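Search products, kits and manuals
Search

Jallen Two-Arm Household Handling Kit — School and Club Edition

Supplied by Ledport. Catalogue number 275. Page updated 2023-10-03.

The Jallen kit is a two-arm teaching platform for senior classes, robotics clubs and teams entering the household division of the Urkach Challenge. It comes with a pair of arms, two-fingered grippers, a head camera, wrist cameras and a printed workbook of 10 tasks. Students are expected to have finished one introductory unit in programming.
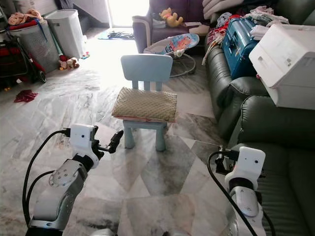 Reading time: 2 min

Household division tasks are run in ordinary furnished rooms. Marble tile, a leather sofa and a small plastic chair with a cushion on it are all within the normal range, and teams should plan for clutter. Both arms need free travel to the front and sides before power is applied. Route the cables so that they keep their slack when the wrists turn.

Cloth handling takes up the largest part of the workbook. Terry towelling is the first material, as its looped pile gives the fingers plenty to hold. Students close on a single point, lift until the fabric forms a peak, and record the height at which the lower folds start to spread. A sewn-in label may be used as an orientation mark, but the lettering will often be hidden by folds, so code should not depend on reading it.
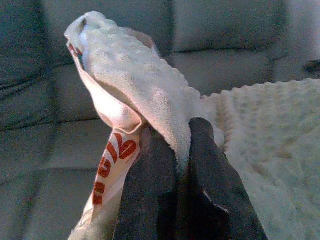 Finger wear and replacement

Inspect the fingers at the start of each session. Small marks on the outer faces are cosmetic. Damage to the inner faces affects grip and calls for a new pair — order as Meijer finger set, sold in packs of 2. Fingers are rated for 2,000 closures at the default force setting. Log closures by hand if the controller has been reset.

After a finger change, run the zero-gap routine and repeat the first towel task before going on to thicker fabrics. 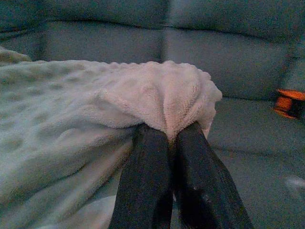
Marking for the cloth unit is based on the student's log and a short oral report. Elaine Bastos wrote the marking guide and Gervásio Magalhães revised it in June for club use. Full marks for the grasp section require an account of how the fabric moved as well as where the fingers closed. With a dotted minky blanket, for instance, the log should note the puckered mound above the fingertips and the long wrinkles running in toward the grip. Logs that give only joint angles are returned for more work. The guide is included with the kit and may be photocopied for class use.

Related items
Meijer finger set, pack of 2
Jallen workbook, spare copy
Wrist camera cable
Urkach Challenge household division rules
Ledport storage case for two arms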